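### 3.2 제목과 첫 문장 고르기

앞 절에서 말한 대로 나는 Narano, Prikby, Teoh 세 곳의 소식지를 모아 읽었다. 모두 1361건이다. 처음에는 제목만 보면 되겠지 했는데(순진했다!) 몇 주 읽다 보니 제목보다 첫 문장이 훨씬 말을 많이 하고 있었다. 그래서 코딩표를 뒤엎고 8월에 처음부터 다시 분류했다. 새 코딩표의 항목은 11개이고, 그중 여섯 개가 첫 문장에 관한 것이다.

제일 골치 아팠던 건 '알림형'과 '초대형'의 경계였다. "설명회를 엽니다"는 알림형, "설명회에서 만나요"는 초대형. 여기까지는 쉽다. 그런데 Prikby 소식지에는 "설명회를 여니 들러 주세요" 같은 문장이 자꾸 나와서 나를 괴롭혔다. 나는 결국 문장의 마지막 서술어만 보기로 했고, 이 문장은 초대형으로 들어갔다. 거친 기준인 건 안다. 그래도 같은 문장을 한 달 뒤에 다시 분류했을 때 판단이 흔들리지 않아서 좋았다.

Teoh 쪽은 문체가 딱딱한 대신 분류가 편했다. Narano는 반대로, 읽는 재미는 있는데 한 문장에 인사와 날씨와 행사 소식이 다 들어 있곤 했다. 이런 문장은 '혼합'으로 빼 두었고 4장의 표에서도 따로 센다. Brundholm의 소식지도 욕심이 났지만 보관본이 군데군데 비어 있어서 본 분석에는 넣지 않고 코딩 연습용으로만 썼다.

### 3.3 사진 위에 얹힌 제목

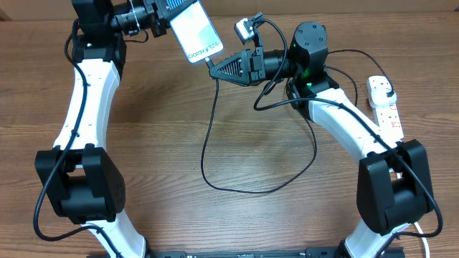
제목이 사진 위에 얹히는 경우에는 문구만 따로 떼어 볼 수가 없었다. 같은 일곱 글자 제목이라도 어디에 놓이느냐에 따라 읽히는 정도가 꽤 달라진다. 흰 글자를 쓴다고 해 보자. 그림 1이라면 나는 로봇 팔의 흰 링크 쪽은 피하고, 두 팔 사이로 트인 갈색 나무 상판에 제목을 앉히겠다. 결이 줄줄이 보이는 바탕이니 획이 가는 서체도 피하고 싶다. 이런 판단은 내 눈에 기댄 것이라서 점수로 만들지 않고 메모로만 남겼다.

메모에는 제목의 위치, 글자색, 바탕의 밝기를 적었다. 서체 이름은 알아낼 수 있을 때만 적었는데, 빈칸이 많아 이번 분석에서는 뺐다.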